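Home | Contents | Previous | Next

Chapter 2
Arranging the Single-User Desk

2.1 Scope

The present chapter deals with the desk used by one person in a home or small office. Shared benches and reception counters are covered in the companion volume, Gekbridge Guide to Shared Workrooms. The reader should have completed the floor plan exercise in Chapter 1 and should have the plan at hand.

For our purposes a desk has three regions. The working zone lies along the front edge, within reach of the bent forearm. The reference zone lies behind it and is reached by straightening the arm. The perimeter takes in the back corners and both ends of the top. Objects are assigned to a region by frequency of use, with size as the secondary criterion.

2.2 The working zone

A desk with a curved cutout in its front edge brings the user closer to the centre of the top. The working zone becomes deeper as a result, and part of what would be reference zone on a straight-edged desk can be reached without leaning. Flat items such as folders, boards and writing pads belong in the middle of this zone. A folder may be set at an angle to suit the writing hand, provided that its corners do not overhang the edge.

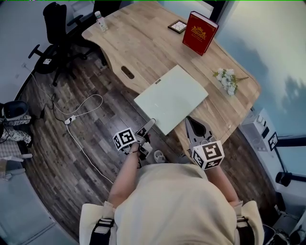

Upright and decorative items are assigned to the reference zone or the perimeter. A hardcover book will stand unsupported if its boards are square and the surface is level; a thin or worn volume should be laid flat or held by a bookend. Small picture frames are placed beside books and never in front of them. Artificial flowers kept without a vase spread sideways and should be allotted one end of the desk. Drink bottles are kept capped and stand in a back corner, away from paper.

2.3 Cables and the floor

The grommet hole fixes the route of any cable serving the desktop, and its position should be marked on the plan before the desk is placed. Cables that cross open floor are a trip hazard and interfere with the casters of the chair. The Varkar method, described in Section 2.4, runs the cable along the wall to the rear of the desk and allows 20 cm of slack at the power strip. Footwear, bins and loose cloth are cleared from the path of the chair in the same operation.

Key terms: working zone, reference zone, perimeter, grommet, slack

Copyright August 2020 Fanik Educational | Contact | Back to top
404 views | 2 comments | Share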